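Home | Forums | Learning and Control | Simulation | Members | Search

Print this page | E-mail this thread

Randomizing object placement: clutter beats spread? (first results)

selim_oz wrote:

Hello all. I promised in my December thread that I would come back when I have numbers, so I come back. For those who did not read it: I train a grasping policy only in simulation, one arm, small household objects and blocks, and I wanted to know how the starting placement of the objects changes what the policy learns. Most scripts I have seen throw the objects uniformly over the table with a minimum distance between them. I call this "spread". My other condition is "clutter", where objects are dropped near one common point and allowed to touch, stack and hide each other, with sometimes one object left outside of the group.

Everything else is the same in both conditions. Same network, same number of demonstrations (675 each, generated by the scripted planner), same object set, same camera from above. I render on a plain background on purpose, I did not want the table texture to be one more variable.
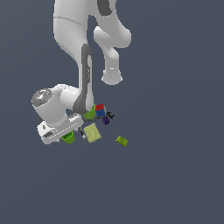 The evaluation is on new placements, half of them spread and half clutter, with seeds that were not used in training. I repeated the training with 6 seeds per condition. On spread scenes both policies are almost equal, the difference is smaller than the variation between seeds. On clutter scenes the clutter policy is clearly better, and this was so in every seed. What surprised me more is the kind of failure. The spread policy very often goes to the correct object but closes the fingers on the neighbor also. The clutter policy fails more by waiting: it stays over the group and makes small corrections until the time is over.

I write it up for our group now and I would be thankful for criticism before I do this, not after.

Selim Özkan

Rurex wrote:

Nice to see the follow-up. My criticism is the obvious one. You test clutter on clutter and it wins. Is this not simply train and test distribution being the same? I would expect this result without running anything.

selim_oz wrote:

Yes, partly it is this, and I should have written it more carefully. But if it was only matching distributions, then the spread policy should win on the spread scenes, and it does not win. So the clutter data costs nothing on the easy case. For me this is the useful part. If I can have only one data set, I know now which one I take.

lena_grip wrote:

I agree with Selim on that. But I would like to know about occlusion by the arm. In your picture the arm already covers part of both green cups, and with a camera from above this will happen in every episode close to the grasp. In a cluttered group it covers more of what matters. Maybe your clutter policy is not learning to deal with clutter, it is learning to deal with not seeing. These are two different claims.

selim_oz wrote:

This is a very good point and I do not have an answer. I log the visible pixel fraction of the target at each step, so I can split the episodes by it without training again. I will try it.

fiseo_dev wrote:

I will disagree a little with everybody. I spent a long time with this type of experiment in the Fiseo simulator, and every difference between placement schemes became small when I fixed the contact parameters. If your stacks are slightly unstable in the physics, the clutter condition gives you free variation of the object motion. Then it is the motion that helps, and the placement only causes it. What do you do about settling? Do you wait after the drop?

selim_oz wrote:

I wait 2 seconds of simulated time and then reject the scene if any object still moves more than a threshold. Stacks which survive this are normally quiet. For example red block on blue block stays as it is until something touches it. But I admit I did not check if they creep slowly during the approach.

fiseo_dev wrote:

Please check it. Mine did creep. You will not notice it by eye, I only found it when I plotted the poses.

Rurex wrote:

Also what is your baseline for the waiting failure? If the time limit is short then waiting is punished and closing on two objects maybe is not, depending on how you score. Somebody with a longer limit could get the opposite table from the same two policies.

selim_oz wrote:

The limit is 15 seconds. Two objects in the hand counts as failure, always. I have run one seed of each policy with the limit doubled. Some of the waiting episodes became successes but most did not, the hand continued to move back and forth. I know it is one seed. I will not put it in the text as a result, only as a remark.

Lytvynenko wrote:

I work with real cells, so please forgive a less scientific comment. The plain background worries me more than all of the above. On my bench the mess is what kills the transfer: shadow, reflection on the tray, cable lying in the corner. You removed all of it. I understand why, but then I would not write "clutter" in the title, because a person like me will read it as clutter in the real sense and be disappointed. What you have is dense object placement.

lena_grip wrote:

+1 for changing the word. "Dense placement" is less nice but correct.

selim_oz wrote:

I don't fully agree. In the grasping literature the word is used for objects close together, with clean backgrounds too, and a reader will search for it. But I can define it in the first paragraph. About transfer I claim nothing. There is no real robot in this work, and I will write this in the abstract, so that it does not have to be found on the last page.

Lytvynenko wrote:

Then we agree on the important thing and can continue to disagree on the word.

kmarten wrote:

Small question from somebody who is only starting with this. Why the one object outside of the group? I looked at the lime-green block off to the right, and it seems to me the easiest target of all. Does it not make the clutter scenes easier?

selim_oz wrote:

The target is chosen at random among all objects, so in a few episodes yes, it is an easy target. I added it because without it the policy learned that the target is always near the middle of the group, and it started to move down before it had, let's say, decided. With one outlier this early movement mostly went away. I have no proper ablation for it. In the first version I had no outlier, and I only compared the videos.

Rurex wrote:

So then you have three conditions in fact: spread, clutter, and clutter with outlier. I would run the middle one properly. If the outlier does most of the work, then your conclusion changes very much, and a reviewer will ask for it.

selim_oz wrote:

I was hoping that no one would say this :) You are right. It is again 6 seeds and the machine is shared, so it will take me a while.

lena_grip wrote:

If you put the placement script somewhere I can run part of the seeds here. I have the same version of the planner and our nodes are mostly free at night.

selim_oz wrote:

Thank you, this would help a lot. I clean the script and send you a message. Plan for now: (1) split by visible fraction, (2) plot the poses for the creep, (3) the clutter condition without outlier. I edit the first post when I have something.

Edited by selim_oz on 11th June: the creep is there, but it is very small and it looks the same in both conditions. The plots are in the attachment of my last post in the simulation subforum. Points 1 and 3 are still open.

fiseo_dev wrote:

Looked at the plots. In the same range in both conditions, I accept. I would still repeat one seed with the stiffer contacts, but I don't insist.

Print this page | E-mail this thread

Related threads
Placement sampling for block stacking, which distribution?
Nestow importer loses collision meshes after update
Scripted planner demonstrations versus teleoperation
How long do you let objects settle before recording?
Camera from above or camera on the wrist
Success criteria for two-object grasps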